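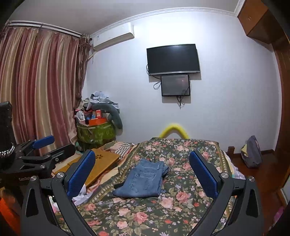
What actually failed at Todham in January? A spring catch in the left finger of a Girix hand gripper let go while a trainee was holding it, and the finger snapped shut on her thumb. That is the company's account, anyway, and I went to its open day on Mar 11, 2019 to hear it in person.

The visit began with coffee and a talk by Tarun Dwivedi, who runs the home tasks group. He had slides. The slides said the catch was a "known wear item," which made me wonder who had known. When I asked, he told me the supplier, Sembiring, had sent a note the previous fall, and that it had gone to purchasing and stopped there.

Then we were walked through the work. People practice ordinary bedroom chores with the grippers: pick up folded jeans, straighten a cloth, shift a laptop tray on a flowered bedspread. It is slow to watch. Jeans are heavier than you would think for two fingers, and our guide, Arlo Esposito, said the catch takes the most strain when someone squeezes hard on thick cloth and then twists. The trainee was doing that with denim when it went.

She had a bruised nail and was back the next day. Fine. What bothers me is the log, which was pinned up in the hallway for visitors to read. The catch had slipped 5 times before the injury, on 2 different tools, and each entry was closed with the words "reset, OK." Resetting a worn catch does not make it less worn. I said so, and Esposito agreed a little too quickly.

The fix is a thicker catch and a check at the start of every shift. Dwivedi claims over 806 hours on the new part without a slip. I asked how many of those hours were spent on heavy cloth. He said he would have to look it up, and took my email address.

Hazel Gallagher, who had come up with me from Rumby, asked who can stop the work if a tool feels wrong. "Anyone," she was told. She asked whether anyone had. There was some looking at shoes.

Lunch was good. The tour of the repair bench was dropped for lack of time, and that was the part I had driven three hours to see. I have not had the email yet.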